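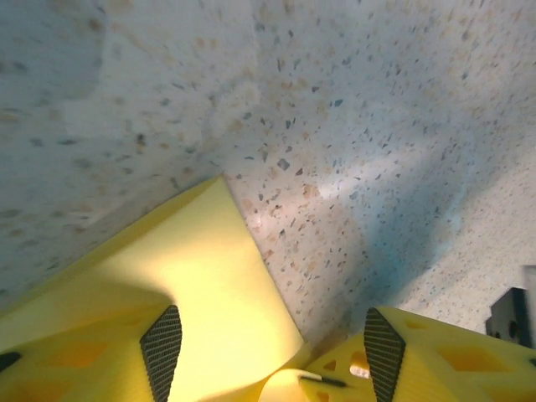 1. The planner

Catríona Madigan had been rewriting the fold planner since July, and the yellow paper still came back bent wrong. The counter said 2,611 attempts. Of the last 100, the Urnik software had marked 81 as good. She opened the good ones and did not agree with it.

"What does it think a fold is?" Datton asked. He had his coat on already.

"A change in the outline. If the outline gets smaller, it calls that a fold."

"So crushing it counts."

"Crushing it scores very well."

He laughed and went home. She got a chair and sat by the terrazzo with the laptop on her knees, stepping through the wrist camera log. The grasp module was Breathnach's old code, with a comment at line 4 that read only "do not touch, see Lekex." There was no other mention of Lekex anywhere in the repository. She had searched for it several times.
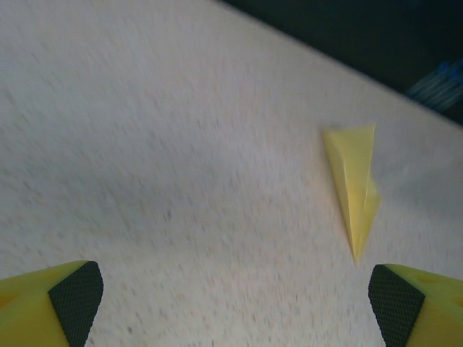

She touched it. The function took the outline, picked the longest edge and sent the fingers to its midpoint. On a square that was fine. On a long triangle it sent them to the side of the paper, halfway to the tip, where there was nothing sensible to do. She added a check for creases and made the planner stop if it couldn't find one. Then she deleted the comment, thought about it, and put it back.

The first run stopped at once. So did the second. On the third the terminal printed "no crease, waiting," and the arm stayed where it was.

It was a message she had written herself an hour before, and still she sat and looked at it. For six months the program had always had an answer. She typed the date into the log, 17/01/2018, and under it: planner declines to fold. Leave it like this until I'm in.

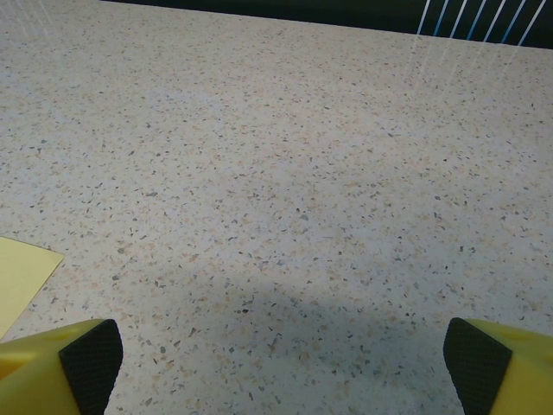
2. Lekex

Breathnach called back the next morning. He sounded as though he was in a car.

"It was a dog," he said. "Lekex was my sister's dog. Why, did you change something?"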